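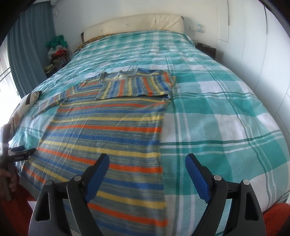
Sweater folding with the hand-held gripper, on the bed in Soledad Tapia's spare room in Trunville.

Soledad Tapia has the kettle going before I've got my coat off, and she starts talking about sleeves before the tea is poured. She collects folding examples for Suvora, working from home most mornings, and she has opinions about knitwear that I could have listened to all day (and very nearly did).

"A shirt is polite," she tells me. "You take the edge and it comes with you. A sweater stretches, then it sags, and the sleeve goes wherever it likes. So you slow down, and you pinch a little more of it than you think you need."

She has recorded 74 folds of the striped one so far, and she means to keep going until she's sick of orange. Each fold starts from a different mess. Sometimes she lays it out flat and straight, sometimes she drops it in a heap and begins from there, and on a good morning she'll go for 2 hours before her wrist complains.

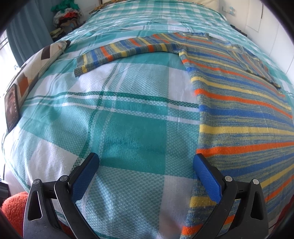

The hardest habit to break, she says, was using her other hand to help. "Thirty years of laundry, and your left hand just wants to pat things smooth. I had to throw out my whole first Thursday!"

At the other end of all this is Achilleas Antoniadis, who looks after the training side at Suvora and spoke to me by phone from the Moynihan office, with a good deal of typing in the background. His collection, which the team calls Zanar, now holds 4,000 folds from people's homes, and he was happy to tell me that the tidy ones aren't always his favorites.

"If every example is perfect, the model has no idea what to do when a cuff slips," he said. "I want to see somebody miss the edge, go back and get it again. Soledad is wonderful at that. She'll laugh if you tell her so."

She did laugh, as it happens, and then asked me whether he'd mentioned the bedspread. He had. He likes a busy pattern under the clothes, he explained, so the system has to learn where the stripes stop and the checks begin. 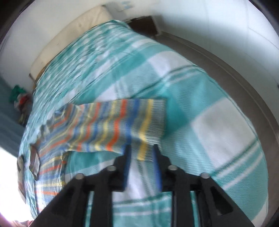

What comes next

Towels, says Soledad, and then fitted sheets, which she is putting off until July at the earliest. Achilleas would like 4 more homes signed up before then, preferably with beds of different heights and curtains of different colors, and he's promised her first pick of the new garments. She has asked for something in cotton.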